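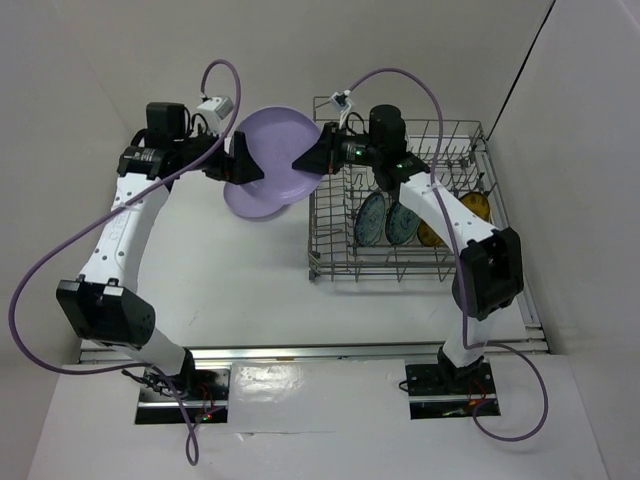 Lavender plates in the air, four round ones upright in the wire rack.

Catinca Stoica has opinions about dish racks, and she has had them for longer than most people have had the same dish rack. She writes the household column for the Brerkent newsletter, which goes out to 2978 subscribers, and she once gave up three consecutive issues to the question of whether a plate should be dried with a towel. (It should not. There were letters.)

We met in her kitchen, where I was handed a cup of coffee and told, pleasantly, to put it down somewhere else.

"That's the draining side," she said. "You wouldn't park in a crosswalk."

Her book on washing up, "The Draining Side," comes out this month from Trodareo, a small press that had previously published mostly walking guides. She says the editor, Pravesh Msimang, took it on after she criticized the way he loaded his rack at a dinner party. Msimang, reached by phone, remembers it a little differently.

"She didn't criticize it," he said. "She just redid it while I was talking to her. I lost my place in the story."

The argument of the book, if 444 pages on dishes can be said to have only one, is that we have put all our attention on the washing and almost none on what comes next. People will discuss sponges for an hour. Then they take a clean plate and lay it flat on top of another clean plate, with a spoonful of water in between, and walk off feeling good about themselves.

"A plate wants to stand up," Stoica said. "It wants a gap on both sides. Look at any plain wire rack with a few plates in it. It's the most sensible object in the house and it costs less than lunch."

I asked about plates that stick together, since I own several. She closed her eyes for a moment.

"Same size, same shape, stacked when they're wet. Or nearly the same size, and that's worse, the small one slides around under the big one and you pick up two when you meant to pick up one. Then you're standing there holding a pair by the rims, one hand on each side, and you've got no third hand."

What do you do then?

"You put them down. Everybody tries to shake them. Don't shake them! Put them on the counter, slide the top one sideways, and lift it when the edge comes free. My grandmother would have hit me with a spoon for shaking."

The grandmother, whose surname was Tănase, gets a chapter to herself. She washed in a basin, rinsed in a second basin, and stood the plates along a windowsill against a strip of wood with nails in it. Stoica still has the strip. It has rusted in a way that she admits would fail any inspection, and it hangs over the door where other people might put a horseshoe.

Color comes up more than I expected. Stoica is suspicious of white dinnerware, which she considers dishonest in restaurants and boring at home, and she has a weakness for pastels. Her own everyday set is a pale yellow called Citari, bought at a closing-down sale and now down to five plates and a bowl.

"Lavender is very good for washing," she said. "Tomato sauce has nowhere to hide on it. On a dark plate you can miss a whole dinner. You find it the next day with your thumb."

She feels less kindly toward the two-story rack, the roll-up rack, and anything with a special slot for wine glasses. She tested 80 racks for the book - most of them borrowed, a few of them never returned - and her ranking was not kind to the expensive ones. The winner was a single-level wire model with upright dividers. The runner-up was the same thing in a different color.

"Pravesh wanted more suspense," she said.

"I did want more suspense," he said, when I asked him. "I'd had to cut 685 footnotes. I felt I was owed something."

Stoica lives with her husband, who is allowed to wash but has to be supervised at the rack. He faces his plates the wrong way, toward the wall, so the last of the water runs down the front and leaves a line. She has shown him. He has been shown by guests. He came through the kitchen while I was there, looked at the two of us, looked at the sink, and went back out again.

I had by this point finished my coffee, and I made the mistake of rinsing the cup. I set it upside down on the counter, flat on its rim.

"Tilt it," said Stoica, without turning around.

I tilted it.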